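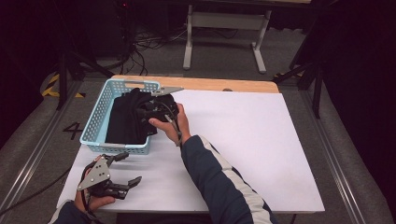
The Radside training ground opened its doors for one morning in November, and the tour started in the kit room at 9.30. Each first-team player is issued 4 sets of training wear for the week, and every set is marked with a squad number at the hem. Black clothing goes into a light blue plastic basket with perforated sides and a handle slot in the rim; the match shirts are handled separately and stay on hangers. Washing is done on site at 30 degrees. The club used to send it out and lost too many socks.

From there the group walked to the main pitch. It is a hybrid surface with undersoil heating, relaid in the summer after drainage trouble in the north corner. Finn Ehlers, the head groundsman, had a core sample ready and passed it along the line. Root depth was good. He cuts to 24 mm for training and slightly lower on the day before a home match, at the coach's request. The second pitch is plain grass and showed it, with heavy wear in both goalmouths.

The indoor hall was the part most people had come for. It holds a half-size artificial pitch, a sprint track along one wall and a small stand. 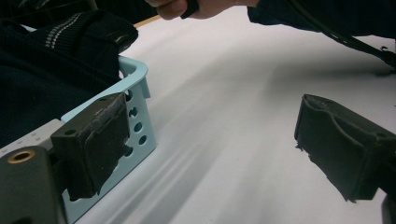
The timing gates on the track are a Drallix system, set at five-metre intervals, and visitors over 16 were allowed one run each. Results were read out without comment. The gym next door is smaller than expected for a squad of this size, and the players use it in two shifts. The rowing machines are old and due for replacement before next season.

The under-18s trained in front of us from 11.00. The session was a possession drill in a tight grid, followed by a match of two short halves. Fuchs, the left-sided midfielder, was the best player on view and scored with a low shot from the edge of the area. Plister in goal had little to do but kicked well with both feet.

Attendance was given as 1,000 over the morning, which the car park did not cope with. Bus 51 stops at the gate and is the better choice. Tea was served in the stand. The physio rooms were closed to visitors.

14 comments
Shared 51 times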